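Vatley Hand Gripper, Build Kit and Plans
Plulbridge Shared Workshop / Projects / Grippers
Part no. 259
Updated 8 Apr 2019

The Vatley is a hand-held gripper you can put together on a workshop bench, and we love this thing! It began as Octavian Bălan's weekend build (the first one was mostly glue) and it's now the tool we all reach for when we want to try out a grasp before writing any arm code. You hold it, you close it on something, and you feel right away if the pad shape is any good.

The linkage is black with brass-colored bushings at the pivots. Get those seated square and the whole hand moves so nicely. Rush them and it binds, and you'll be pulling it apart again like I did.

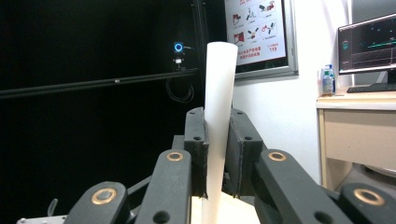
Pads are the part people change most. The file set has a plain block and a wider one, and both bolt on, so you can swap a pair in the middle of a session without touching the links. Gudrun Kleinschmidt is working on a softer version for thin-walled stuff (cups, tubes, cardboard rolls) and I can't wait to try it.

What's in the kit
Link arms, left and right
Finger pads, one pair
Bushings and pivot screws
Top mount
Cable, 177 cm
Printed build sheet

Not included: glue, hex keys, patience.

Most people build one, then come back for a second. Do it! Two-handed jobs are where it gets really fun. Holding a lid with one side while the other drops something in takes practice, and small light objects will show you very quickly where your pads don't meet. Leave plenty of slack in both cables before you start or they'll tug at your wrists.

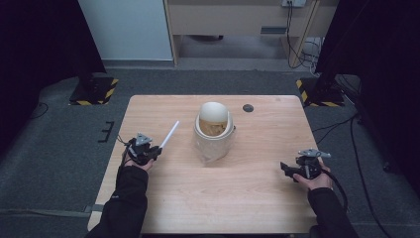 Thin sticks are a great first test. Close slowly, tip the stick up, and see if it rolls in the jaws. If it does, sand the pad faces a little flatter and try again. Sumaiya Sivakumar keeps a page of pad notes on the workshop wiki, with print settings too.

Weight, assembled: 301 g
Build time: 4 hours, longer if you print your own links
Plans: free to download for members
Questions about parts: ask Pascal Meinecke at the front bench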